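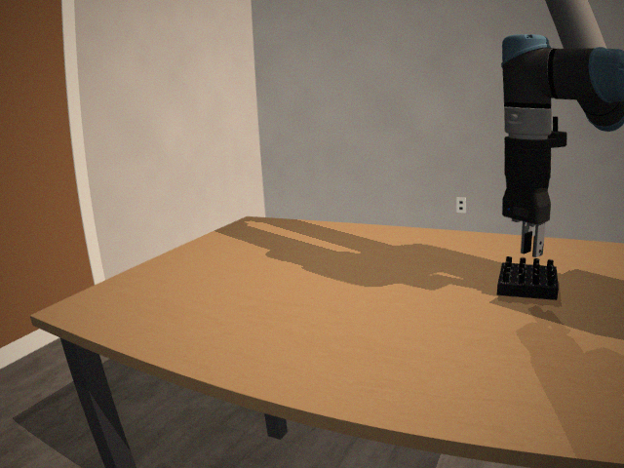

A gripper just above a small black pegged block. Computer render.

Trirnon Hang Bar review: a month of dead hangs

I've been chasing the over-forties dead hang record at my climbing gym since spring, and for most of that time I trained on a doorway bar that creaked every time I looked at it. In October I finally bought the Trirnon, a freestanding bar with a built-in timer, and I have been hanging off it pretty much every day since. I love this thing!

The price first. I paid $219, plus shipping. You can get a bar for a lot less, but then you're also propping a phone up on a shelf and trying to hit the stop button with fingers that no longer work. On the Trirnon the clock starts when your weight comes onto the bar and stops when it comes off. It's so simple, and it completely changed how I train.

Assembly took me most of an evening. The uprights go together fine, but the crossbar bolts need a longer wrench than the one in the box, and the drawing for the rear feet is printed so small that I put both of them on backward the first time. Get a second person to hold the crossbar. I used my knee and a stack of books (don't).

Once it's up, it is solid. I weigh more than I'd like and I swing a bit toward the end of a long hang, and the base stays put on a rubber mat. On bare floorboards it crept, so buy a mat if you don't own one.

The bar itself has a light texture, closer to old gym steel than to the cheese-grater knurling you get on lifting bars. Hanneke Kuipers, who holds the women's record at our gym and trains on a Verbruggen rig, came over to try it and thought it was a touch too smooth for sweaty days. With chalk she had no complaints. I have small hands and found the thickness just right — my old bar was fatter and my thumbs never quite closed over it.

The timer reads out big enough to see from underneath if you tip your head back. It stores your last 64 hangs, then starts writing over the oldest. You can send the log to the Cudent app, which draws a nice graph and will nag you about rest days if you let it. I turned that off. The app did lose its connection a few times, and once it filed a hang twice, so I keep a paper notebook as well. For a real attempt you'd still want two people with stopwatches, as our gym doesn't accept a machine time by itself.

So did it help? When I started my best was two minutes and 31 seconds. Four weeks in I had put almost a full minute on that, with the same routine Tadeusz Nowakowski gave me back in the summer: three long hangs, plenty of rest between them, one easy day after every hard one. I think the difference is that I can see the clock without doing anything about it. When you know you're ten seconds off your best, you find ten seconds somewhere.

Small gripes: the beep at every half minute is very loud and can't be turned down, only off. The battery cover is fiddly. And it doesn't fold, so measure your room before ordering.

I also looked at the Nilonton wall model, which costs less and takes up almost no space. If you own your walls and like drilling, try that one too. I rent, so the Trirnon it was, and it's staying in the living room, next to the couch.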